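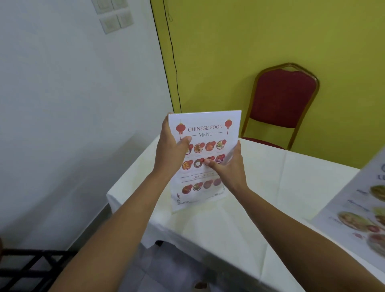 Felline Single-Sheet Menu Card, Chinese Food design

Menu cards get sold with a lot of talk about "raising the guest experience." We'd take that with some salt. A menu card has to be readable at arm's length and survive being grabbed all evening, and most of the ones we've tried manage one of the two.

The Felline is a white portrait sheet with a dark red title, red lanterns at the top and rows of round food photos underneath. The lower heading reads HOUSES SPECIAL, with no apostrophe. Ask for it to be changed when you order if that bothers you – it would bother us.

The round photos are the selling point, supposedly. They do help guests who would sooner point than pronounce. The captions under them are faint, though, and in a dim dining room we doubt many people over 40 will get through them without a phone light. Vusari will print them darker on request, at no charge, which makes you wonder why they don't do it anyway.

Stock: matte coated card, wipeable on both sides
Pack sizes: 40 or 60 cards
Your own photos: yes, same round crop
Proof before printing: one included, further proofs extra

Vusari claims over 2,000 wipes before the print wears. We haven't tested that and don't plan to. Soy sauce came off our sample; chili oil left a faint ring.

If your prices change every month, skip this and look at the Nendimel clip board with paper inserts. It's plainer, but a reprint costs next to nothing.

Goes with: Katsaros table stand (sold separately, a tight fit)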